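# How Sounds Get Into Movies and Games

When you watch a cartoon, you hear doors, footsteps, rain and maybe a dragon. Most of those sounds were not there when the pictures were made. A cartoon door is a drawing, and a drawing is silent. Somebody had to add the creak.

Even in a movie with real actors, many of the sounds are added later. The microphones on a movie set are pointed at the people who are talking. They don't pick up much of a spoon in a cup or a coat being buttoned.

## Who is a Foley artist?

A person who makes everyday sounds to match the picture is called a Foley artist. They stand in a quiet room with a big screen on the wall. The movie plays, and they make the noise at the same moment the thing happens on the screen.

Rekha Khurana has been doing this job for years at a small studio in Povbridge. Her room has a floor made of different squares. One is gravel, one is tile, one is wood and one is a tray of sand. When a character walks on the beach, she walks in the sand. She owns a lot of old shoes, and most of them don't fit her. She picks them by how they sound. 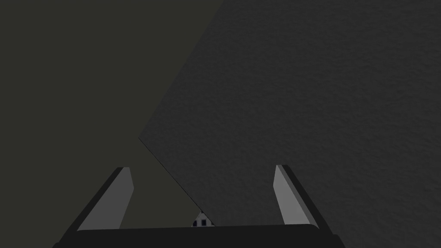

*Two dark surfaces, one plain and one with a fine grain.*

## Some sounds are pretend

The best sound for a thing does not always come from that thing. These are some old tricks that Foley artists use:

- **Walking in snow:** squeeze a bag of cornstarch.
- **A horse trotting:** knock two halves of a coconut shell together.
- **Bird wings:** flap a pair of leather gloves.
- **A crackling fire:** crumple up stiff plastic wrap.
- **Broken bones:** snap a stick of celery.

Celery is used a lot. Rekha's coworker Girish Malhotra buys it in December for all the winter action movies, and he eats what is left over with peanut butter.

## Why does a big room sound big?

Sound travels through the air in waves. When the waves reach a wall, some of them bounce back. A hard, smooth wall bounces most of the sound. A soft or bumpy wall soaks some of it up or scatters it in different directions.

If you clap in an empty gym, you hear the clap and then a long tail of sound after it. That tail is called **reverb**. If you clap in a closet full of coats, the sound stops right away.

Sound people need to know this. If a scene happens in a cave and the footsteps sound like a closet, you will notice, even if you can't say what is wrong. So they record the footsteps in a quiet room and then use a computer to add the cave.

## High sounds and low sounds

Sound waves make the air wiggle back and forth. The number of wiggles in one second is called the **frequency**, and it is measured in hertz. A sound of 500 hertz wiggles 500 times each second. A sound of 800 hertz wiggles faster, so it sounds higher.

You can change this with a recording. If you play it more slowly, the waves wiggle fewer times each second and the sound gets lower. A house cat played very slowly can sound like a monster. This is how Jitendra Sengar made the swamp beast for a game called *Inasau*. He started with his neighbor's pug.

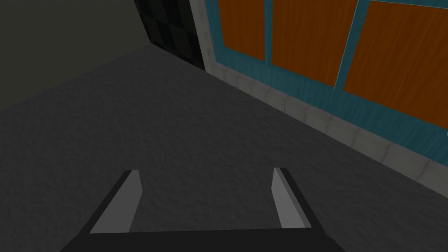

*An open gripper over a dark gray floor.*

## What is a sound library?

Nobody has time to record every sound again for each new movie. When a good sound is made, it is saved with a name and a few words that say what it is. A big collection of saved sounds is called a sound library. It works a bit like a library of books, except that you search for "door, heavy, slow" and then listen.

Names are important. Anju Rastogi looks after a library called Destero, and it has 149 different recordings of doors. If they were all called "door," you would have to play every one of them to find the squeaky barn door. She writes down what made the sound, where it was recorded, and how far away the microphone was.

## Try it yourself

You need a phone or tablet that can record, and a quiet room. Ask a grown-up before you borrow things from the kitchen.

1. Find 5 things that make a noise. Paper, keys, a zipper, dry rice and a plastic bottle all work well.
2. Record each one for a few seconds. Hold the microphone close, but don't touch it.
3. Play the sounds to a friend who didn't see you make them. Ask what they think each one is.
4. Write down the wrong guesses too. If your friend thinks the rice is rain, you have found a rain sound.
5. Give every recording a clear name.

## Words to know

**Foley:** making sounds by hand to match a picture.

**Frequency:** how many times a sound wave wiggles in one second.

**Reverb:** the sound that keeps going after bouncing around a room.

**Sound library:** a collection of saved sounds that can be used again.

*Written by Uthai Suksawat. Last updated 07/08/2018.*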